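Why did the robot think it had finished?

Reading time: 6 minutes

Print this page | E-mail this page to a friend

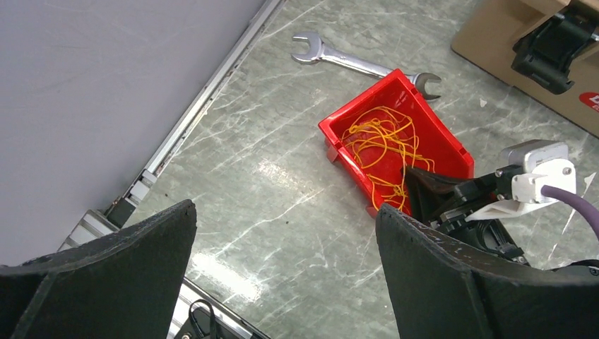
Two grippers, one red bin and a tangle of yellow-orange string. The spanner is behind the bin.

People like to say that robots never make mistakes. You may have heard it on television, or from a grown-up who wanted to sound clever. I don't believe it, and by the end of this page I hope you won't either.

The story is about a robot called Gidey. It has two arms, and it works in a long room at a place called Fimadholm, where engineers teach machines to tidy up. Tidying sounds easy. You pick a thing up, you put it where it belongs, and you go on to the next thing. If you have ever tried to tidy a drawer full of string, you will know it isn't always like that.

One afternoon in November, Gidey had a job to do. It had to empty a small bin by lifting out the string and dropping it in a tub. At ten past three the screen beside it showed a green tick and the word DONE.

The string was still in the bin. One strand was caught on a gripper finger, and the bin itself had been dragged to the edge of the table, where it tipped over and fell on the floor.

So who was right, the screen or the floor?

What does a robot feel?

When you pick up a piece of string, your fingertips tell you a great deal. You can feel that it is thin. You can feel it go tight when the other end is stuck. You don't have to look.

Gidey's fingers are stiff pads that open and close. The robot can tell how far apart they are, and how hard its motors are pushing. From those two things it has to work out whether it is holding anything.

For a block of wood, that works nicely. The fingers start to close, they meet the block, and they stop early. "Stopped early" means "I've got something". If the fingers close the whole way, there is nothing between them.

Now try it with string. One strand is so thin that the fingers shut nearly the whole way, and the robot may decide it has missed. A big knotted lump stops the fingers early, and the robot decides it has a good hold. It can't tell from this that the lump is wound round everything else in the bin.

Try it yourself: put on a pair of thick gloves, shut your eyes, and ask someone to hand you either one piece of wool or none at all. Can you tell which?

What about the camera?

Gidey has a camera near its gripper, so you might ask why it didn't simply look. I asked that too.

A camera near a gripper sees things close up, and that is useful. But the fingers get in the way of part of the view. Shiny things are a nuisance as well. A bright patch of light on a table can hide whatever is underneath it, and polished metal such as a spanner throws light back at the camera.

There was a bigger problem, though. Gidey had a picture of the bin before it started, and it was supposed to take another one at the end and compare the two. It took the second picture after the bin had fallen. The camera was pointing at a piece of table with no string on it. No string, thought the program. Done!

(Robots don't really think in words. I have put it that way to make it shorter.)

Who found the fault?

Henok Dinsa looks after the robot's records. Every time Gidey does a job, the computer writes down what the motors did. He went back through 187 tries at the string job and compared each one with the video.

The screen had claimed 80 good tries. In 60 of those, the string had really ended up in the tub. In the other 20, it had not. Some of it was hanging off a finger, or lying on the table, or still in the bin.

Look at those numbers again. If you had only read the screen, you would have been told about 20 successes that never happened. This is why I am suspicious when somebody tells me how often a robot gets things right. I want to know who was counting. If it was the robot, I want somebody else to count too.

Was it dangerous?

A small plastic bin falling off a table is not a disaster. But the arm had carried on pulling when it should have stopped, and that is worth worrying about. Suppose the string had been looped round something heavier – or round somebody's wrist.

Dorota Żak, who is in charge of safety in the room, switched Gidey off and kept it off until two things had been changed.

First, the arm now has a pulling limit. If it has to tug harder than it should for a bit of string, it stops and waits for a person. Second, the program has to find the bin in the last picture before it is allowed to say DONE. If there is no bin, it must say NOT SURE.

I like NOT SURE. More machines should say it.

Is it fixed now?

It is better. The company that wrote the program, Pellier, calls the new version "tangle-proof". I asked Dorota Żak whether that was true and she said no, it still gets stuck, but it stops when it does. To my mind "tangle-proof" is the wrong name for something that still gets in a tangle.

Words to know

Gripper – the part of a robot arm that takes hold of things.

Sensor – a part that measures something, such as light or how hard a motor is pushing.

Fault – something in a machine that doesn't work as it should.

False success – when a machine reports that a job has gone well and it hasn't.

Something to do

Fill a small box with string and muddle it up. Using two pegs and no fingers, try to get all of it out without moving the box. Ask a friend to watch and keep score, and keep your own score as well. Compare them afterwards.

Print this page | E-mail this page to a friend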